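4.2 Filling the tray

Any wooden tray with handle openings will do. The Lomamside shop sheet tells you to buy their liner as well. I have used a bare tray since May and can't see what the liner adds.

1. Put the tray on something flat. A bed works if you press the cover down first, though I would not trust a soft mattress with cups.

2. Sort the snack packets by size. Ignore the advice to sort by color, which looks good for one evening at most.

3. Lay the wide packets first, then fit the slim ones diagonally between them. Keep both handle openings clear.

Note: Saxena claims its tray holds 20 packets. Perhaps it does, if they are all tiny. Mine looks full well before that.

4. Add the last packets from the cloth one at a time. A corner leaning on the front rail is fine. 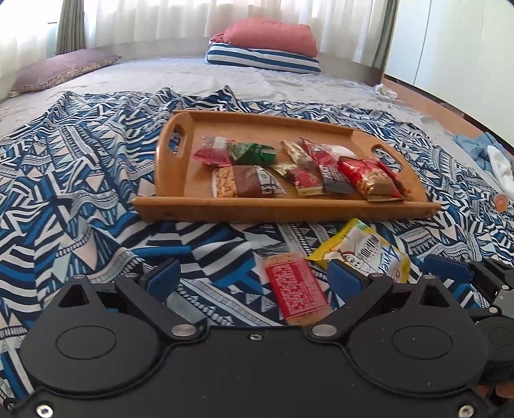
4.3 Carrying the tray

1. Lift by both handle openings, never by one end.

Caution: Packets slide. The "non-slip finish" on the label did nothing that I could measure.

2. Set it down before anyone helps themselves.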